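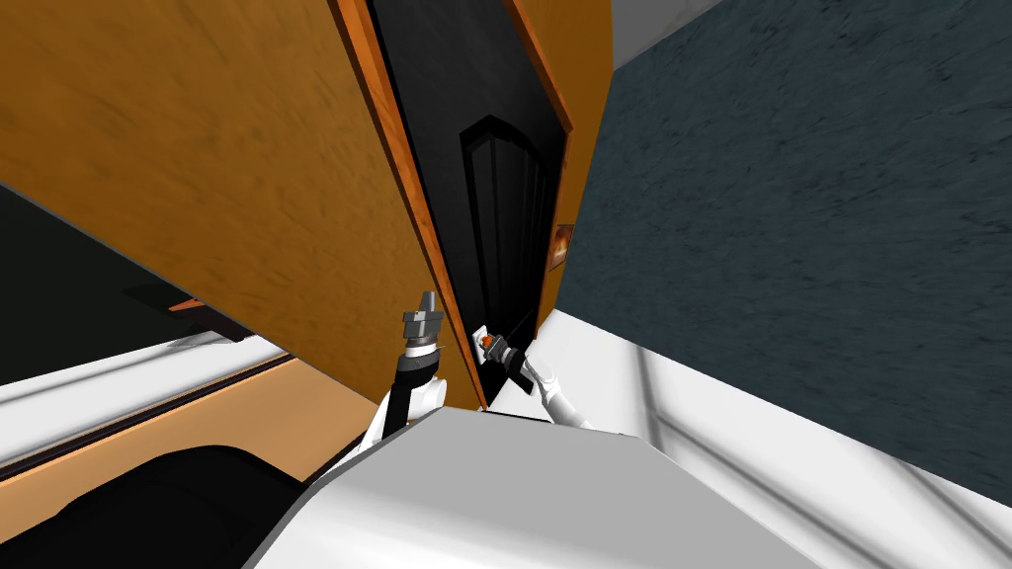 How many demonstrations should one operator record before we start the first training for the door task?

Start with 50 from the same operator, then look at the result before you record more. With 20 the policy learned to reach for the handle, but it was often late to close the fingers. With 300 we saw only a small improvement, and most of it came from the different start positions.

I add some remarks from our own recording in May, when we drove the simulated robot with the Pandum hand controllers.

Please keep the speed of the hand calm near the handle. A new operator tends to stop, think, and go again, and the policy copies the stop too. We now remove a recording if the pause before the grasp is very long. Also decide early what the second arm should do. In our first set every operator parked it in a different place – this made the data more difficult than the task.

On 27 December 2021 Jerome Saludo wrote:

> Hello all,
> we are preparing the door and the drawer tasks for the Iswood kitchen
> set. The door has a lever and the drawer panel has a round knob. I would
> like to use the same grasp for both, because it is easier to explain to
> the operators. Is this a bad idea? In the wrist view it is hard for me
> to judge the distance to the knob.
> Also, does someone have the newer Trusora export script? Mine loses the
> gripper command when the file is longer than 14 seconds.
> Jerome

Jerome, I would not use the same grasp. The lever accepts a hand which comes a little wrong, the knob does not forgive so much. For the knob, ask the operator to line up the opening between the fingers first, and only then to move forward.
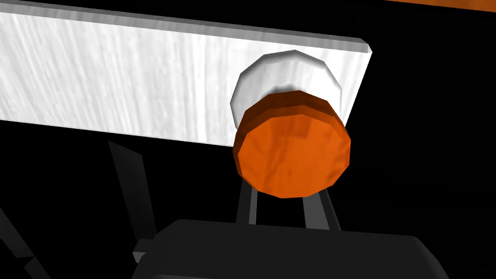

Wrist view, gripper fingers under the orange cap of the knob

For the distance, we let the operator see the outside view and the wrist view side by side. It took them a few tries to get used to it, but after this they made fewer corrections.

The export script is in the Giannakopoulos folder, in the branch with the May changes. If it still loses the gripper command, please send me one short file and I will try it here.

Best regards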